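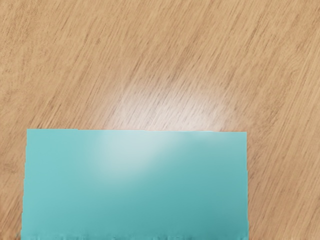

Table surface, teal piece, glare across both. See 2.3.

Lustville bench cell, pre-purchase safety and inspection checklist
Rev after second pass on the layout model. Comments inline, same as last time.
Status codes: OK / FIX / HOLD / N/A. HOLD means no money moves on that line till it's cleared.
Whoever does the Pleltthorpe copy, start from this one and not the October one, the October one still has the old table in it.

Scope
One arm, one gripper, one round table, cube pick and stack. All of this was checked in the simulated layout, nothing physical bought or bolted down yet. Anything that can only be checked on real hardware is marked ON SITE and stays open.

SECTION 1. ARM AND MOUNTING

1.1 Arm reach covers near-left part of table
OK
Comment: that's where all the stacking is. Don't pay for the longer arm. Ó Briain quoted both, go with the short one unless the task list grows.

1.2 Arm reach covers far rim of table
HOLD
Comment: nobody has said if we need it. If yes, 1.1 changes and so does the price. Need an answer before the quote runs out.

1.3 Base mounting specified
FIX
Comment: quote says "customer supplied." So us. Pedestal or floor plate, not budgeted. Anchors not budgeted either. Add a line.

1.4 Floor OK to drill
ON SITE
Comment: model has patterned tile. If the real room is tile, get facilities to say what's under it before anyone turns up with a hammer drill. Cracked tile comes out of our budget, asked already.

1.5 Clearance to walls, arm at full stretch
HOLD
Comment: there's a wall section that juts out behind the table. Run the worst case sweep against that, the flat wall alone isn't enough. Person caught between arm and wall is the one I care about. If the sweep fails move the table, cheaper than moving a wall.

1.6 Cable routing shown
FIX
Comment: not drawn anywhere. Power, network, gripper line. Needs covers where people walk. Covers always get left off the order, put them on now.

1.7 Estop within reach from both sides of table
FIX
Comment: quote includes one. Want two. Second one is cheap, wiring it isn't, ask for both in the same visit.

SECTION 2. TABLE AND LIGHTING

2.1 Table load rating from supplier, in writing
HOLD
Comment: asked, no reply. Arm isn't mounted on it so load is small, but people lean on tables. Still want it in writing.

2.2 Table stays put when bumped
ON SITE
Comment: bump test with hip, both sides, then re-run a pick. If position has shifted, feet get fixed down. Budget brackets either way.

2.3 Glare on work surface
FIX
Comment: shiny finish is no good under an overhead light. Bright patch sits right over the top edge of the teal piece and washes out the color on part of it. If the camera is finding edges by color that's exactly where it will get confused. And a bad edge means a bad grip and then a part on the floor. Options, cheapest first:
- matte mat on the work area
- move the light off to one side
- diffuser
- polarizer on the camera lens
Try the mat. Mat color can't be near teal or magenta, obvious but write it down. Don't order a diffuser and a polarizer both until the mat has been tried.

2.4 Table finish
FIX
Comment: linked to 2.3. Ask for the same top in matte. If the upcharge is more than the mat, forget it.

2.5 Wood grain as background for camera
OK with note
Comment: busy grain, but parts are strong flat colors so it should be fine. Gets retested if we ever go to brown or tan parts. Cardboard for instance.

2.6 Table edge
FIX
Comment: round table, no lip. Dropped cube rolls or slides and it's gone under somebody's foot. Low edge strip on the people side at least. Strip must not foul the gripper on a low pass, give them the height before they cut it.

2.7 Daylight
ON SITE
Comment: the model has overhead light and no sun. Check the real room morning and late afternoon. Blinds go in the budget as a maybe.

SECTION 3. GRIPPER AND PARTS

3.1 Gripper opens wide enough for the cube plus slack
OK
Comment: Fuleck unit, standard fingers. Custom fingers on the quote as an extra, take them off.

3.2 Grip holds through full move
ON SITE
Comment: sim friction is what you type in. Doesn't prove anything about real fingers on real cubes. Test 87 picks, log every slip, no picking and choosing which ones count.

3.3 Cube tilt while held
HOLD
Comment: the held cube comes over at an angle. Has to be squared up before it's put down or the bottom one gets shoved. Ask if it's the approach path or the grip. If it's the path it's free, someone's afternoon. If it's the grip then were back on custom fingers, see 3.1.
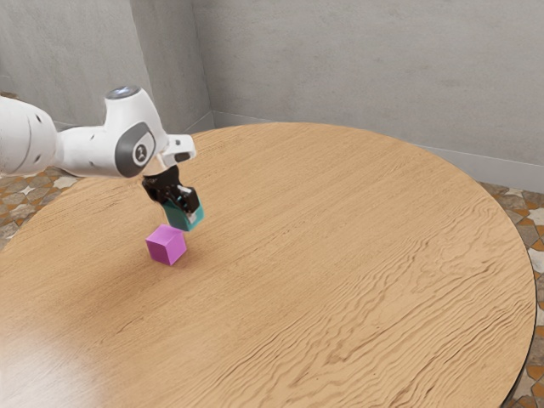
3.4 Height of release
FIX
Comment: not written down in the task sheet. Wants a number and a tolerance. Dropping from too high knocks the stack, pressing down too hard could trip the force limit or worse just not trip it. Put it in the sheet, then get Ó Briain to confirm the arm can hold it.

3.5 Lower cube held in place
HOLD
Comment: sits loose on the table as planned, no fixture. Fine for a demo. For a shift of work I want a shallow locating frame. Machine shop can make it, get a price from them before anyone opens a catalog.

3.6 Pinch points between fingers and part
FIX
Comment: small gap, fingertips fit. Fuleck sheet gives a max grip force but doesn't say at what setting. Ask. Until we know, hands out of the area with the arm live, sign on the table, sign goes in the budget (yes, really).

3.7 Pinch point between held part and table
FIX
Comment: same as above and easier to miss. Speed on the way down should be capped on its own, separate from travel speed.

3.8 What happens to the part on power loss
HOLD
Comment: does gripper stay closed or let go? Two people at Fuleck, two answers. Get it in an email. Stay closed is what we want here.

3.9 Spare fingers
FIX
Comment: order one spare set with the first delivery. Seperate order later means paying shipping twice.

SECTION 4. PEOPLE AND ACCESS

4.1 Open side of table clear for operator
OK
Comment: plenty of bare table on the side away from the arm. Keep it that way, don't let it turn into a place for laptops and coffee.

4.2 Guarding
HOLD
Comment: depends on risk assessment, not on what the brochure says. "Collaborative" on the front page does not mean no fence. Budget for a light curtain or floor scanner now and give it back if it's not needed. Much harder to ask for it later.

4.3 Risk assessment, who does it
FIX
Comment: not us. Outside person, one day, quote wanted. Same person for Pleltthorpe if travel isn't silly.

4.4 Walking route behind table
FIX
Comment: close the gap between table and wall. Chain and hook is fine. Someone WILL cut through there otherwise.

4.5 Training
HOLD
Comment: quote has it for the install day only. Second shift gets nothing. Ask for a repeat visit or a recording we're allowed to keep.

4.6 Lockout procedure
FIX
Comment: none yet. Copy from the press area and change what needs changing, then have maintenance read it. Not me.

4.7 Trip hazards on floor
ON SITE
Comment: see 1.6, also whatever gets used to cover a join in the mat if there's a floor mat.

SECTION 5. MONEY LINES THAT CAME OUT OF THE ABOVE

Base plate and anchors: missing, add
Second estop, wired: missing, add
Cable covers: missing, add
Matte mat: add, small
Light move: hold until mat is tried
Edge strip: add, small
Locating frame: shop price needed
Spare fingers, one set: add
Custom fingers: remove, pending 3.3
Light curtain or scanner: add as reserve
Outside risk assessment: add
Repeat training: ask
Blinds: maybe

Extras ceiling is $3,000 for everything that isn't arm, gripper or guarding. Guarding gets its own line and its own signature. If the base plate eats most of the ceiling, edge strip and mat stay in and the blinds go.

Warranty: Ó Briain gives 12 months from delivery. We want it from sign-off. With the floor question open the crate could sit for weeks and we'd be burning warranty on a box. Push on this, they've moved on it before for other people I'm told.

Service contract: don't sign with the purchase. Read it first. Call-out distance matters, Lustville is 47 miles from their nearest depot and the small print charges by the mile after a certain point.

Software license: per arm or per site? Quote says "included" and that's all it says. If per site, Pleltthorpe pays again. Ask before the Pleltthorpe budget gets locked.

SECTION 6. OPEN HOLDS, IN THE ORDER I WANT THEM CLOSED

4.2 guarding
3.8 power loss
1.5 wall clearance sweep
1.2 far rim reach, yes or no
3.3 cube tilt
3.5 fixture price
4.5 training
2.1 table load letter

Rest are FIX, go through them with purchasing in one sitting.

ON SITE items don't block the order but they do block sign-off. Nobody signs the delivery note as "accepted", only "recieved", untill those are done.

Next rev after the sweep is run and Fuleck has answered. Send comments on the file, not by text, I lose the texts.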